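Clear drawer cabinets — worth it or just dust with handles?

lkramer74
Thinking of a Vomora drawer unit for the craft room, 132 all in. My sister swears by hers. I say see-through drawers only mean you look at your mess all day. Anyone had one longer than a month?

Annelore_O
Had mine 14 months. No complaints, apart from the colour, which my husband calls "digger".

fthiele
Colour is the least of it. I had a Palero one and the drawers sagged once I put buttons in. Is yours screwed together or does it just clip?

Annelore_O
Screwed. There's a screw where the crossbar meets the upright, see for yourself.
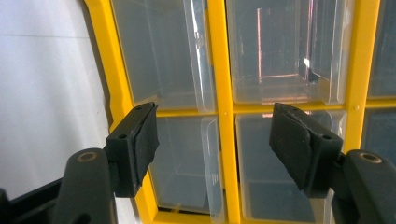
Yellow cabinet, clear drawers, two rows in view

fthiele
Fine, I can see the screw heads. Doesn't tell me what the drawers do with a kilo of buttons in them.

lkramer74
Clear plastic scratches too. Give it another year and you'll be sticking labels on like the rest of us.

Annelore_O
Labels are 74p a sheet, I'll survive. And who keeps a kilo of buttons in one drawer?

fthiele
Me. Over 1000 of them, sorted by size — or they were until the Palero gave up.

lkramer74
Still not sold. Might stick with shoeboxes.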